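Zonham Starry Night Tablecloth - review
Posted March 2011

I don't normally buy anything with a famous painting on it. Mugs, umbrellas, socks, they all end up looking like the museum gift shop on a bad day. But our work table needed covering, the old oilcloth had split at a corner, and the Zonham was on sale at Laston for 11 dollars. The plainer one I wanted, from Drillon, was out of stock until August.

The package says "gallery quality print." I would like to know which gallery. Up close the brushstrokes go soft, and one side of the hem was stitched by somebody in a hurry. From a normal standing distance it looks better than I expected.
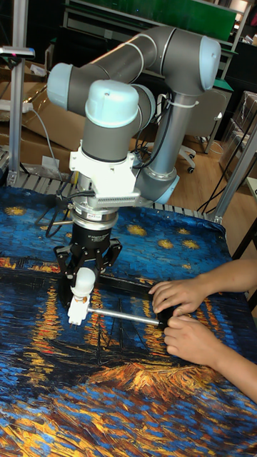 Color is the one thing I can't fault much. The blues are deep and the orange reflections have some life in them, where I was braced for mustard. My complaint is with using it as a work surface. Put anything small and pale on a plain cloth and you find it again right away. On this one your eye has to fight all the swirls and streaks first. A thin silver rod held out over the print is easy enough to follow, and a black frame laid flat on it shows up fine against the stars. Tiny screws are another story. I lost two in the yellow parts the first afternoon and found one of them with my elbow.

The fabric has more slip than I like. On our table it creeps toward whoever is leaning on it, and I ended up buying a set of Esfahani clips to hold the edges, so add 9 dollars to the price. It also shows every fold line from the package. I ironed it on low, from the back, and most of them went. Most.

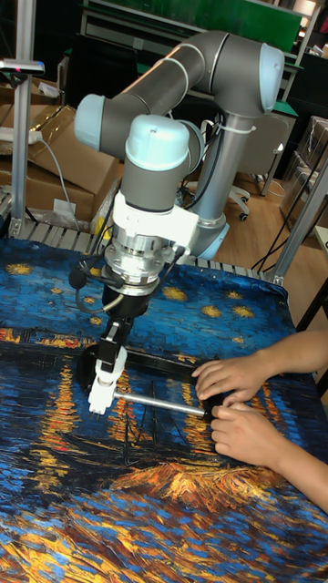
One hand on the block, one on the rod, and the painted town lights behind.

Washing: the label says cold, hang dry. I have done that more than eight times and the blue has held up, with a little fading where the folds were. Coffee came out. Machine oil did not, although on the dark water you have to know where to look, which I suppose is a point in favor of a busy pattern.

Would I buy it again? At the sale price, maybe, for a table where people eat or play cards. For bench work I'd wait for the Drillon in gray. The full price at Laston is too much for a printed cloth with a crooked hem, whatever is printed on it.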